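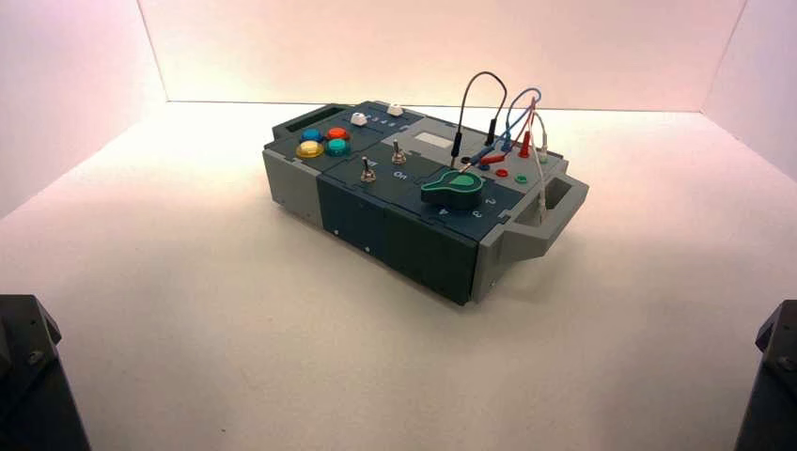

Kapitel 11
Bedienelemente: Taster, Schalter, Schieber, Anzeige

Wer die Bedienung eines Geräts lernen will, bekommt in den meisten Lehrgängen zuerst eine Tabelle vorgelegt: Symbol, Benennung, Funktion, Norm. Wir halten davon wenig. Eine Tabelle lässt sich auswendig lernen, ohne dass man je einen Kipphebel umgelegt hat, und die Ergebnisse sieht man später in der Werkstatt. Dieses Kapitel beginnt deshalb mit einem Übungskoffer, und zwar mit der Frage, was er einem überhaupt mitteilt, bevor man ihn anfasst. Die vier runden Drucktaster an der einen Seite sind blau, rotorange, gelb und türkis. Daraus möchte man sofort etwas ableiten – Rot wird wohl »Aus« sein, Gelb wohl eine Warnung. Genau diese Ableitung ist in der Praxis gefährlich. Eine Farbe ist zunächst nur eine Farbe, und ob der Hersteller sich bei der Auswahl an eine Norm gehalten hat oder an den Vorrat im Lager, steht nicht auf dem Taster.

Die Hersteller von Lehrmitteln behaupten gern, ihre Geräte seien »selbsterklärend«. In den Prospekten von Radia und Tistell kommt das Wort auf fast jeder Seite vor. Unsere Erfahrung ist eine andere. Im Pilotkurs, für den dieses Kapitel zuerst geschrieben wurde, bekamen 21 Lernende einen Übungskoffer ohne Anleitung und sollten notieren, wozu jedes Element dient. Bei den Schaltern waren sie sich einig, bei den Schiebern gingen die Antworten weit auseinander: Lautstärke, Drehzahl, Stufenwahl, Kalibrierung. Jede dieser Antworten lässt sich begründen, und keine folgt aus dem Gerät allein.

11.1 Was ein Element zeigt und was es verschweigt

Wir unterscheiden im Folgenden drei Angaben. Die Form sagt, welche Bewegung möglich ist: drücken, kippen, schieben. Die Beschriftung sagt, welche Stellungen unterschieden werden. Die Wirkung schließlich ergibt sich erst aus der Schaltung dahinter, und für die braucht man einen Plan oder ein Messgerät. In der älteren Literatur werden die drei Angaben oft vermischt, etwa wenn ein Kippschalter kurzerhand als »Ein-Aus-Schalter« eingeführt wird. Ein Kippschalter kann ebenso gut ein Umschalter sein. Von außen sieht man ihm das nicht an. 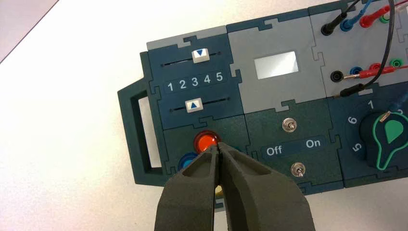 Abb. 11.2: Schieber mit Zahlenreihe, Anzeigefeld und zwei Kippschalter mit der Beschriftung »Off« und »On«.

Betrachten wir die Schieber etwas genauer. Zwischen den beiden Bahnen läuft eine einzige Zahlenreihe von 1 bis 5. Der obere Knopf trägt ein Dreieck mit der Spitze nach unten, der untere eines mit der Spitze nach oben, beide zeigen also auf dieselbe Skala. Das ist sauber gelöst und spart Platz. Offen bleibt trotzdem, ob die Schieber einrasten oder stufenlos laufen. Eine gedruckte Ziffer ist kein Beleg für eine Raste. Wer im Protokoll »Stellung 3« einträgt, obwohl der Knopf ein Stück daneben steht, hat einen Messwert erfunden.

Bei den Kippschaltern scheint die Sache klarer, denn hier steht etwas. Auch das sollte man mit Vorsicht lesen. Das Band mit der Beschriftung liegt zwischen den beiden Schaltern. Ob es für beide gilt oder nur für einen, ist eine Annahme, wenn auch eine naheliegende. Schreiben Sie solche Annahmen auf und prüfen Sie sie mit dem Durchgangsprüfer.

Bleibt das Anzeigefeld. Ein leeres Feld verleitet zu dem Satz »Das Gerät ist aus«. Es kann ebenso gut sein, dass die Anzeige defekt ist, dass sie auf eine Eingabe wartet oder dass der Kontrast verstellt wurde. Der Satz gehört erst ins Protokoll, wenn die Versorgung gemessen ist.

11.2 Zur Frage der Normfarben

Häufig wird uns entgegengehalten, es gebe für Bedienelemente doch verbindliche Farbregeln. Die gibt es für Maschinen, und Sie werden sie in Kapitel 12 lernen. Für Lehrgeräte gelten sie nach unserer Beobachtung eher als Anregung. Beim Prüfstand Kodel 281 etwa ist der Starttaster blau, beim Nachfolger gelb, und das Handbuch erwähnt den Wechsel mit keinem Wort. Babić verwendet seit Jahren Türkis für eine Funktion, die in jedem Gerät anders heißt.

Man kann das bedauern. Für den Unterricht ist es brauchbar, weil es zum Nachmessen zwingt.

Aufträge zum Einstieg

Legen Sie ein Blatt mit drei Spalten an: Form, Beschriftung, Wirkung. Tragen Sie für jedes Element Ihres Übungskoffers nur die ersten beiden Spalten ein. Die dritte bleibt bis Abschnitt 11.4 leer.

Suchen Sie zu Hause ein Gerät mit mindestens einem Schieber. Notieren Sie, ob die Skala beschriftet ist und ob Sie beim Schieben eine Raste spüren.

Vergleichen Sie Ihre Liste mit der einer Mitschülerin oder eines Mitschülers. Wo Sie voneinander abweichen, streichen Sie nichts. Beide Fassungen werden für die Messübung gebraucht.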